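Rashidi Weld-On Skid Plate Kit by Vatel
Part no. 3304

I've been running the Vatel skid plate under my own truck for two seasons now, so this is one I can talk about without reading off the box. I hung the first one at my shop here in Skonemley in April, beat on it all summer, and liked it enough to start stocking them!

The Rashidi kit is for those of you building your own crossmember who don't want a bolt-on plate made for somebody else's frame. You get a flat 3/16 inch steel center plate, two side wings you trim to fit, 14 weld tabs and a bag of countersunk bolts. Everything ships bare, so plan on painting it. The center plate is 22 inches wide, enough to cover the transfer case on most of the rigs I see (if yours is an odd one, measure first and call me).

I like that the wings are a separate piece. On my old one-piece plate I had to drop the whole thing to get at the drain plug, and I said a lot of words doing it. With these you pull one wing – four bolts – and you're in there.

A few things before you order. You need a welder and you need to be decent with it. Tack all the tabs first, hang the plate, cycle the suspension, then burn them in. I skipped the cycling part once and had a driveshaft kissing the wing on full droop.

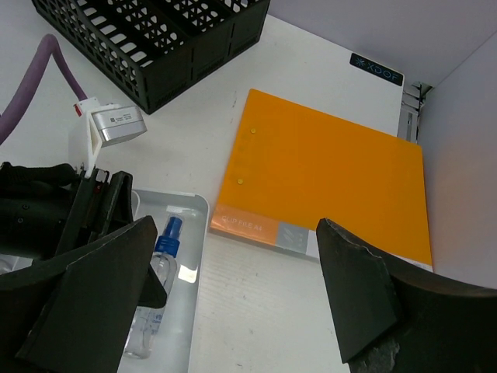 Leave yourself some room around the exhaust too. I like a finger's width at least, and more if you run a cat back there.

If you already have the older Moma crossmember, order part no. 401 along with this. It's a pair of spacers that brings the tabs down level, and without them the front edge sits too high and catches on every ledge. The newer Moma doesn't need them.

Kits go out freight because of the weight. Local pickup is fine any day but Sunday – just call ahead so I can have it down off the rack.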